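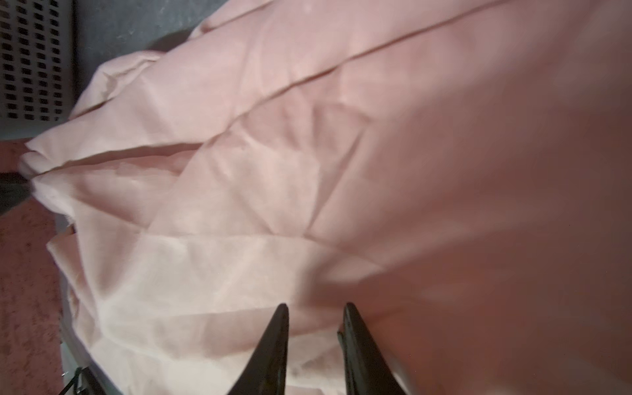 Wevmont had their open day on Tuesday, and I drove over to Givoston for it after lunch. They work on laundry handling, which means getting robots to pick up clothes and sheets and fold them. I signed up because I spent a few years in a hotel laundry and wanted to see how far along it was.

There were 20 of us on the afternoon tour. We got a badge, a paper cup of coffee and a short talk. The talk was mostly numbers. They have recorded 1,370 folding runs so far, and 300 of those were with thin fabrics, the ones that give the most trouble. A towel holds some shape when you lift it. A thin sheet slides, bunches up and hides its own corners.

After that we went through to the floor. The arm has two black fingers and a small camera down by the wrist, and a screen on the wall shows what the camera sees. I watched the screen more than the arm. When the fingers come down over a heap of pale pink cloth, the cloth takes up nearly the whole view, and you have to work out what is a fold and what is an edge. There was one long straight crease in it that I took for a hem, and I'm still not sure about it. I used to do that part by feel and never gave it any thought.

It is slow. I would have been through a cart of pillowcases in the time we stood there. The engineer running the demo said speed comes later and that for now they care about getting hold of a single layer. Someone asked about fitted sheets and got a laugh, then a fairly long answer that came down to "not yet."

The other stop was a sorting line built by MacPherson, already in use at a plant in Flirthorpe. It handles 860 pieces a shift. That one is a belt and a set of chutes, and I found it less interesting, though the people from the hospital laundry stayed there until closing.

Parking is behind the building, and the entrance is on the side facing the rail line. They plan another open day in June. I put my name on the list.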